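# Enseñar a dos brazos a juntar hojas con clips

¡Mi tarea favorita para empezar con teleoperación! Papel de colores, unos clips y mucha paciencia en los dedos.
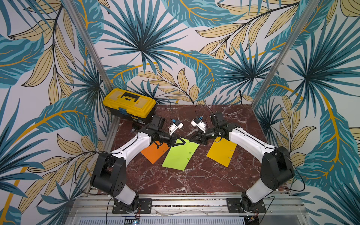 1. Lleva los dos brazos a la posición inicial antes de grabar.
2. Mueve primero uno solo. El otro espera cerca, listo para sujetar.
3. Baja despacio hasta el papel - si aprietas, la hoja se arruga y toca repetir.
4. Guarda también los intentos con correcciones, ¡enseñan muchísimo!

Con 40 demostraciones ya se nota el cambio. Leokadia Zieliński llegó a 357 en abril y sus brazos van finísimos. Cambia el ángulo de las hojas en cada toma.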